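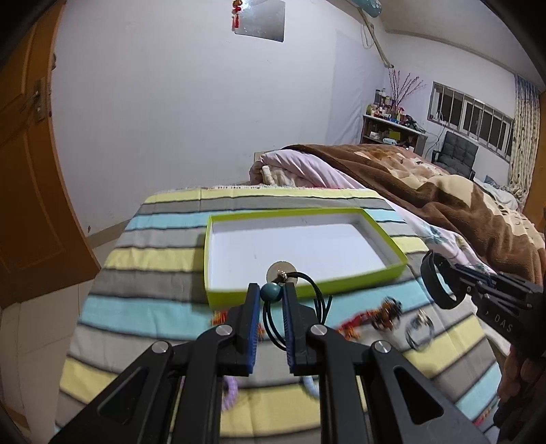

How do you teach a robot to tidy up?

By Leena Lehtinen
March 2, 2023

Say you want a robot to put jewellery away in a box. Easy for you. You've been picking things up since you were a baby. A robot hasn't. It has never met a necklace.

So somebody has to show it.

Way one: hold the robot's hand

Some robot arms can be pushed about by a person. You take hold of the arm, move it to the bead, close the fingers, lift, move to the box, let go. The arm remembers every bend of every joint. Good for simple jobs. Hard work on your shoulders though, and the arm is heavy.

Way two: drive it from far away

A bit like a computer game. You sit in a chair with a controller, the robot is across the room (or in another town!) and it copies you. This is called remote control, or teleoperation if you want the long word. Tele means far. Same as in telephone.

The tricky bit – you can't feel anything. Squeeze too hard and you won't know until something goes crunch.

Way three: borrow the robot's fingers

No arm at all this time. You carry just the gripper, the pinchy part, in your own hand. You do the job with it. A camera on the gripper sees what the fingers see. Later a robot arm with the same sort of fingers learns from what you did.

Best thing about this one: you can take it anywhere. Kitchen, shed, bedroom. Robots need to see lots of different places or they get muddled when the wallpaper changes.

Why is a necklace so hard?

Try this. Put a toy brick on the table and pick it up with two fingers. Fine. Now a bit of string. It flops. It slides. It's a different shape every single time.

A necklace is both at once. The bead is hard and round and wants to roll off. The cord is floppy. Grab the bead and the cord dangles behind and can catch on things on the way. A bangle is easier, it keeps it's shape. A bracelet of beads is somewhere in the middle.

Soft pads with ridges help. Look at the bottom of your trainers – same idea. Grip!

How many times do you have to show it?

Lots. When our team in Okutthorpe started on the jewellery job we did it 25 times and gave the robot a go. It pinched the blanket. Lifted the whole blanket up, very proudly.

After 271 goes it could manage bangles. We're planning to reach 3,000 by May, all in different rooms with different boxes and different muddles of stuff. Our robot is called Lelline, by the way.

Do mistakes count?

Yes, some are useful. If you drop the bead and pick it up again, the robot can learn that too. What to do when it goes wrong. So we dont throw all of those away.

Have a go yourself

You need two wooden spoons or a pair of kitchen tongs, a box lid and some small things from a drawer. Ask first if it's somebody's best jewellery.

Move everything into the lid using only the tongs. No fingers. Then tip it out, and do it again with one eye shut.

Slower, wasn't it? Which thing did you drop most?

Words to know

Gripper – the robot's hand, often with just two fingers.
Demonstration – one go at showing the robot a job, start to finish.
Teleoperation – driving a robot from somewhere else.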